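Posted in: Student Work > Product Design > Year Two Projects

Drinking Vessels in Shared Study Spaces: Project Report
Kirnmont School of Design, May 2019

The purpose of this project was to compare the drinking vessels that students bring to the shared tables in the Garthorpe building. The work began in October with a short survey, which received 63 replies. Respondents were asked what they drank from, how often they washed it, and whether they had spilled a drink on a table during the current term.

Two types of vessel were selected for closer study - an open plastic tumbler and a tall insulated bottle with a narrow neck. Both were used on a plain white tabletop. 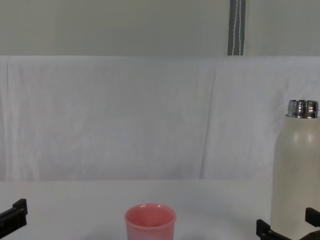
The tumbler was preferred for short visits. Students found it easy to fill and easy to wash by hand, but many were unwilling to keep it next to a laptop. The bottle was preferred for longer sessions, although several respondents reported that the inside was difficult to clean without a brush.

It is recommended that the Stungate reading room provide a bottle brush at the sink and a low shelf for cups beside each table. A trial of the shelf is planned with the Ashour workshop, which has offered the use of its tools.

We use cookies to improve your visit. By continuing to browse this site, you accept our cookie policy. Accept | Manage settings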